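Can a machine put the shopping away yet?

293 shares

Babak Kordestani has spent four years at Hokbridge trying to get a robot to handle a paper bag. Tins and boxes are easy, he says. Paper gives way, and the handles never sit in the same place twice.

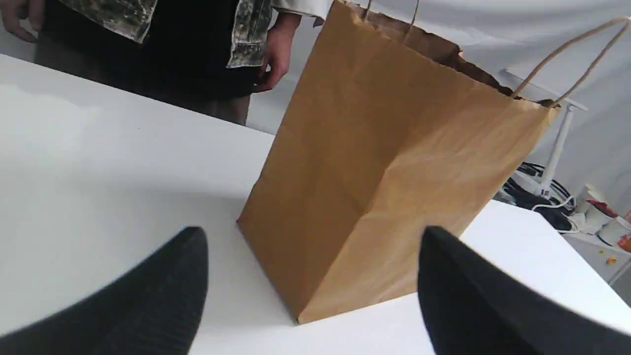 His team in Uvenville logged 200 attempts in May. Shamim Virk, who fits out shops for Trerken, has read the results and isn't buying. "My Saturday lad does it without looking," she says. 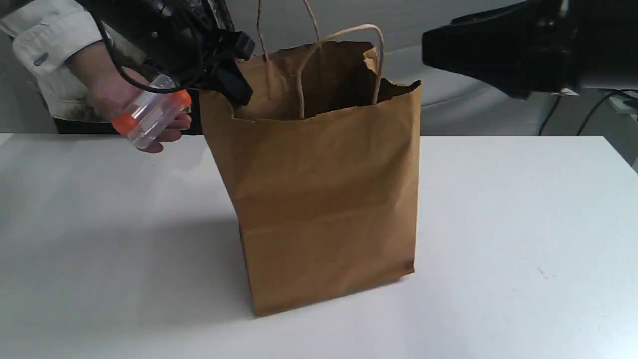 4 min read

Kordestani doesn't argue. He thinks stockrooms will get there before kitchens do, and he won't name a year for either.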